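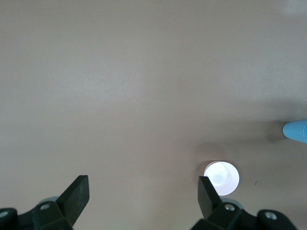
Section 7: Your First Tabletop Routine
By Tsegereda Feyisa, April 2026

You've bolted down both arms of your Clerkus kit and run the power-on check. Now comes the fun part! In this section you'll lay out a small breakfast set and teach the arms to work around it. Give yourself an evening, because you'll want to keep playing once it moves.

What you need: a toaster, two bowls, a cup, and the Clerkus controller with release 349 or later.

1. Press Home on the controller and wait for both arms to stop.

2. Set the toaster close to one arm base. Turn the dial to off and leave it there for the whole section.

CAUTION: Check the full swing of both arms before you route any cord. A snagged cord can drag the toaster right off the table.

3. Put the bowls and the cup toward the middle, with a hand's width between them. Plastic is great for this — it forgives a clumsy first grip. 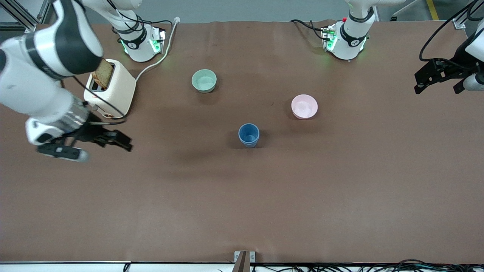
4. Leave the near side of the table clear. The arms need room to set things down, and so do you.

5. Open Teach, choose one arm, and guide its gripper over the cup. Save the point as CUP-HIGH.

6. Lower the gripper until the fingertips sit just below the rim, then save CUP-GRIP.

7. Play both points at slow speed, with one hand near the stop button.

NOTE: If the fingers close off center, turn the wrist a little and save CUP-GRIP again. Mine took four tries, and I loved every one of them.

8. Repeat steps 5 to 7 for each bowl. Grip bowls by the wall, one finger inside and one outside.

CAUTION: Never play two arms together until you have watched each one alone.

Once the single moves look smooth, go on to Section 8, where Tarek Nseir's timing chart gets both arms going at once. It's a joy to watch!

We use cookies to remember your language and manual version. Accept | Settings

© Clerkus. All rights reserved. Contact | Back to top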